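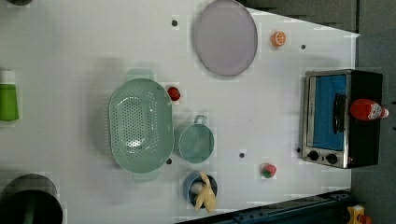

Manipulation in the Home: notes to accompany the Irncombe open day

Week 6 handout. Please read before the seminar and bring it with you.

Most of you came on the November visit to Irkero's workshop in Irncombe, and I hope you enjoyed it as much as I did. For those who couldn't make it, these notes should fill in enough for you to follow the discussion. I have kept them in the order of the afternoon.

1. What the demonstration was about

Irkero works on kitchen tidying: picking things up, putting them in or on other things, opening and shutting doors. It sounds humble and I think it's one of the most exciting problems going! A factory arm that welds the same seam all day knows where the seam is. An arm at a kitchen table has to find the strawberry first, then decide how to take hold of it, then cope when it rolls.

Toy food is used for nearly everything. A toy tomato is the same shape tomorrow as it is today, so if two runs come out differently you can rule out the tomato.

2. Why the layout matters

Several of you asked why the table looked so untidy. Look again at how the things sit in relation to each other. The banana is in a bowl with one end sticking out past the rim, so the arm can grip the free end, but it may drag the bowl along with it. The tomato is touching the colander, and a finger coming down on that side has very little room. The strawberry is out in the open, with clear table to work in, and it makes a good first pick. The ketchup bottle is lying on its side on top of the toaster oven, so the arm has to reach higher than for anything at table level, and a careless nudge could send the bottle over the side.

Four objects, four different grasping problems. Lovely stuff, and all of it set up in a minute or two by hand.

3. Seeing from above

A view from straight overhead is very good at telling you where things are on the table and quite poor at telling you how tall they are. Try it with the saucepan and the bowl: how deep is each one? You will find you are guessing from what you know about saucepans and bowls. The arm's software has to do something similar, or else be given a second view. We'll spend a good part of the seminar on this, so have a think.

4. The numbers from the talk

The team had planned 3,000 practice runs for the autumn and had logged 2,705 by the time we visited. They keep the failed runs as well as the good ones, which pleased me no end. Roughly 52 layouts were in use, each repeated many times with small changes.

5. For the seminar

Choose one object on the table and write half a page on how you would pick it up with two flat fingers. Say where the fingers go, from which direction they arrive, and what you would do if the first try missed. A sketch is welcome (mine are dreadful, so no marks for art).

If you want more to read, the Allovberg workshop notes are in the course folder, and chapter 6 of Begum covers grasping at the right level. Skip the maths at the end of the chapter for now; we come back to it after the break.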